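Speaker notes: Selling the second jar
October 21, 2020
Dennis Lockwood, for the Fumico retail counter teams

Open with the bathroom shelf question. Ask who owns more than one hand cream. Wait. Everyone does, including the ones looking at the floor.

Say: we shipped 2,000 tubes of the Biltik overnight hand balm in August and got 390 repeat orders. I have been told to call this promising. Pause for the people from finance.

Then the real point. Customers use too much, feel greasy, and put the tube in a drawer with the takeout menus. Show them a pea-sized dab at the counter. Do not say "pea-sized" and then squeeze out a grape. 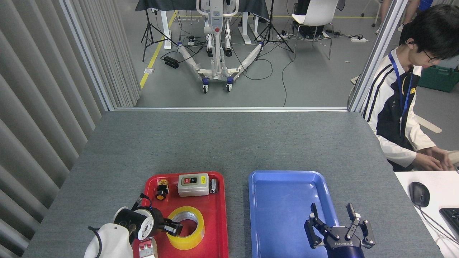
Page 2 of 4

Fragrance. Manole is the unscented one. People will sniff it anyway and tell you it smells lovely. Agree with them and ring it up.

Catico is the rose one. It smells like roses, firmly. Offer it on the back of one hand only, and keep tissues nearby.

If someone asks whether it takes years off: it is a moisturizer. It makes dry hands feel less dry. Legal likes that sentence and so do I, mostly because I can remember it.

Skip the cuticle story if we're running late. Questions, then coffee. Samples are by the door, one each, and I do mean one.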